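Gripper loses its grip force in the middle of the CPU removal and no alarm comes
Help > Workcells and small arms > Faults and safety
Tags: gripper, force limit, teardown
Viewed 558 times

Posted by slowsolder

Hello to all. I have a small teardown cell for old office desktops. The arm is a Sivia, the gripper is the two-finger Femier with the long narrow fingers, and the controller is Direrell with the standard program editor. The work is simple: open the socket lever, lift the frame, take the processor by two edges, raise it straight up and put it in a tray.

Last Wednesday the gripper closed on a processor, lifted it a little and then let it go. It fell back into the socket at an angle and bent some pins. The controller showed nothing. The log has code 1804 at this moment, but only as "info", and the program continued to the tray and opened the fingers over it as if all was good.
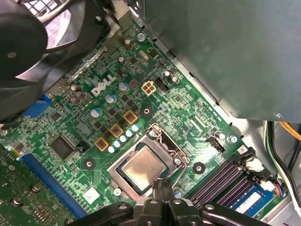 My settings are these. Force limit is 50 percent, closing speed is 23, and "part present check" is on. I approach from the memory side of the case, with the fingers pointing to the lower edge of the processor, and I keep the drive cage in place because taking it out costs me many minutes on each machine. The wrist has to turn more than I would like for this. I teach the position again for every new type of board, so I don't think it is a wrong position.

What I tried already:
- cleaned the fingers with alcohol
- restarted the controller, two times
- ran the same program with no computer under it, and code 1804 did not come

Is the gripper broken, or do I read the fault wrong? And how can I make the cell stop when this happens? I am also a little worried for my hands, because I often reach in to take out screws.

Posted by Rampersad_bench

I had the same code on a Femier gripper. In my case 1804 came when the motor current went down while the fingers were still commanded to close. The gripper thinks it is only finishing the move, so it writes info and no fault. Look in the gripper page of the Direrell menu, under events. You can change the level of this code from info to stop. After that the arm will hold its position and wait for you.

For the cause, look at the cable at the wrist first. You write that the wrist turns a lot to keep away from the drive cage. My cable was pulled tight in exactly such a pose, and one contact in the plug opened for a very short time. With an empty bench I also saw nothing, but I was running slower then. Put the arm in the lift pose, switch off the power, and feel with your fingers if the cable has some slack. If it is tight, move the clamp one hole back.

About the part check: it looks one time only, directly after closing. You need to add a second check after the lift, before the arm travels to the tray.

And please do not reach in while the program is only paused. Paused is not safe on this controller. Press the emergency stop, or open the guard if your cell has one with a switch.

Posted by tinbender

just turn the force up to max, works for me

Posted by slowsolder

Thank you, Rampersad_bench. The cable was very tight in the lift pose - I could not move it at all with one finger. I moved the clamp and changed 1804 to stop. There were no drops on the machines I did since then, but it is only a few, so I will leave this open until next week.

I did not try the maximum force. The processor edge is thin and I am afraid to bend something more. The second check I will add tomorrow, and I use the emergency stop now before I take out screws.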